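Romwood Students Take Up Household Automation in New Project Course

30/12/2022

The engineering department at Romwood College has completed the first term of a student project course in household automation, the department announced this week. Students in the course study how people carry out ordinary chores by hand and prepare records of that work for use in training robots.

The course is led by Corina Matei, a senior lecturer in mechanical engineering, with Pacita Galang serving as laboratory instructor. It is open to students in the second and third years of the engineering program, and it will be offered again in the coming term.

Work in the first term centered on clothing. Students practiced picking up garments, placing them on hangers, moving them from one spot to another, and putting them away. Each task was carried out with hand-held grippers, which close on an object in much the same manner as the gripper at the end of a robot arm. The student holds one in each hand and may not touch the garment directly at any point in the exercise.

"Most of our students arrive expecting to spend the term writing software," Matei said. "They write a good deal of it. But they first have to learn how hard it is to hang up a shirt when all you have is two pairs of jaws, and I would like every engineer who leaves this department to have had that experience."

The department chose clothing as the opening subject after a review of earlier student projects, most of which had used blocks, cups, and other rigid objects. Cloth presents a different problem. It folds under its own weight, hides its own edges, and seldom lies the same way when it is set down a second time. A grip that holds well at a collar may slip at a hem. Students were asked to keep written notes on each attempt, including those they considered failures, and to discuss the notes in weekly meetings with Galang.

The course carries the project name Grisura, under which the students will present their work to other departments. Teams formed in the opening weeks and remained together for the term. Within each team, members took turns handling the grippers, keeping the notes, and checking the recordings for gaps. Assessment was based on a shared set of recordings, a team report, and a short individual paper.

Support for the course came in part from Wukar, a regional supplier of workshop equipment, which contributed $800 toward materials. The remaining costs were met from the department's teaching budget. According to Galang, the money was spent chiefly on replacement parts, hangers, and a supply of used garments in a range of fabrics.

"We asked for clothing that people had worn and washed," Galang said. "A new shirt out of the package behaves far too well. Students need to work with stretched collars and missing buttons, and with fabric that clings to itself."

Sessions were arranged in furnished rooms as well as at laboratory benches. Galang said the change of setting had a clear effect on the students' planning. At a bench, a team could place everything within easy reach. In a furnished room, students had to consider where to stand, how far to lean, and which hand should move first. Several teams rewrote their task instructions after their first session away from the bench.

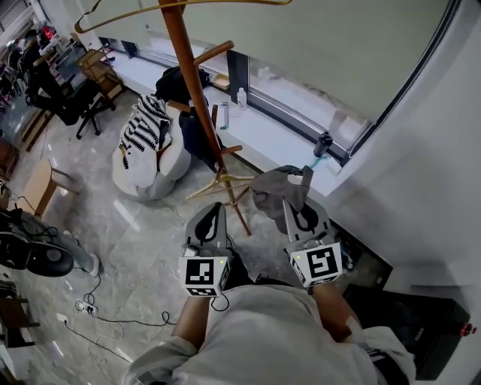 Do students need experience with robots before they enroll?
Prior experience is not required. Applicants must have passed the introductory programming course, and instruction in the use of the grippers is given in the opening sessions.

Enrollment for the coming term will be handled through the department office. Places are limited by the amount of equipment available, and students who were on the waiting list for the first term will be considered ahead of new applicants. Those who have already completed the course may apply to return as assistants, subject to the approval of the instructor.

The second offering will keep clothing as its main subject and add work with towels and bed linens. Teams will also be asked to exchange their written instructions midway through the term, so that each group carries out a task as described by another. Matei said the exercise is intended to show students where their instructions depend on knowledge they have not put on paper.

A public presentation of student work is planned for June in Kashyap Hall. Teams from both terms will be invited to take part, and visitors will be able to try the grippers for themselves under supervision. The program for the event will be posted by the department when the schedule has been confirmed.

Faculty members in other departments who wish to propose a household task for a later term are asked to submit a short written description to the engineering office. Proposals should name the objects involved, the space required, and any safety concerns. Tasks that involve heat, sharp tools, or cleaning chemicals will not be accepted.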